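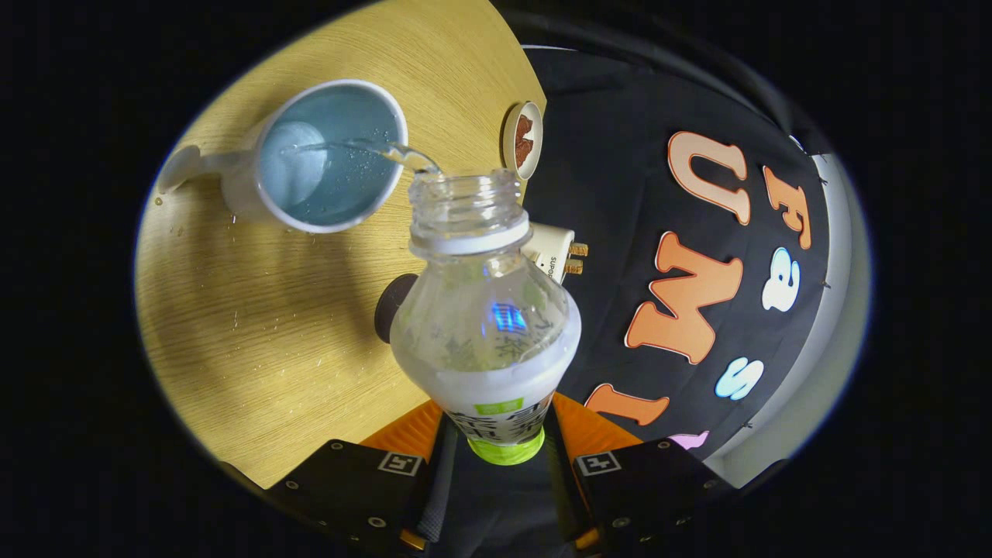

Yoon-hee Cho asked, after reading the first version of this section, why the pour test comes before the grip calibration when the old Mola guide had it after. The order is intended. If the tool can not hold a bottle and pour from it by hand, the numbers from the calibration are of no use, and you will do the work two times.

Home | Erkora hand tool | Set-up | Care | Repair | Contact
Reading time: 4 minutes
We use cookies to remember your language. Accept | Settings

Section 3. Preparing the hand-held gripper for pouring tasks

Revised 2018-01-23

This section is for the person who prepares the tool before a recording session. Please read all steps one time before you start. You need the tool, a thin-walled plastic bottle with water, a cup with a handle, a dry cloth and the small hex key from the Erkora box.

3.1 Checking the fingers

1. Put the tool on the table with the power off and the fingers open.
2. Look at the screws in both finger plates. Tighten any screw that turns under light force of the hex key. Stop when you feel resistance - the thread in the plate is short and does not forgive.
3. Clean the square marker on each finger with the dry cloth. Do not use alcohol. The print becomes gray and the camera begins to lose the marker at the moment when the fingers close.
4. Close the fingers fully and open them again. Both must move the same distance. If one stays behind, go to Section 6, Finger travel.

Note: A marker with a damaged corner must be replaced, even if the software still finds it. Spare marker sheets have the order number 2530.

3.2 Checking the lens

1. Remove the lens cap and turn the tool toward a light wall.
2. In the preview you should see a round picture with black around it. The black border must be closed on all sides. If the circle is cut flat on one side, the lens ring is not seated. Press it and turn it clockwise until it clicks.
3. Move the fingers slowly. Both markers must stay inside the circle from fully open to fully closed.

3.3 Pour test

1. Fill the bottle to half and take off the cap. Put the cup on the table in front of you, handle to the left.
2. Grip the bottle near its base. A grip near the middle looks safer, but the thin wall bends inward there and pushes the water out in one wave.
3. Lift and tilt slowly, until a thin stream begins. The mouth should be above the inside of the cup and not above the rim.
4. Hold this angle for 11 seconds. Watch the bottle, not the cup. It must not turn or slide between the fingers.
5. Tilt back, put down the bottle and open the fingers.
6. Dry the table, the bottle and the fingers before the next try. Small drops beside the cup are normal and do not mean that the test failed.

Caution: Power adapters and extension cords must be kept away from the pouring area. Water can reach farther than you expect when the grip slips.

Caution: The gripper body is not sealed. If water enters behind the fingers, switch off the tool, remove the battery and leave it to dry with the fingers open until the next day.

If the bottle slides, raise the grip value in the Stesta panel by one step and repeat from step 1. The value from the factory is 310. Han-gyeol Cha wrote to us in October that his bottles with a paper label needed a higher value than bottles without label, and we found the same in our workshop. Write the value on the card inside the lid of the case, together with the type of bottle.

If the bottle becomes flat between the fingers, lower the value in the same way.

3.4 Grip calibration

1. Start only when the pour test passed two times one after the other, with the same grip value.
2. Choose Calibrate in the Stesta panel and keep the tool still.
3. Wait until the panel shows Done. If it shows error 3535, one marker was not visible. Repeat 3.1 step 3 and 3.2 step 3, then start again.
4. Save the result under the serial number of the tool. Do not copy a file from another tool, also not from one of the same series.

Note: Tools with the older Calloway motor have no Save button. They keep the result when you switch off with the side switch - please do not pull the battery.

Continue with Section 4, Daily cleaning.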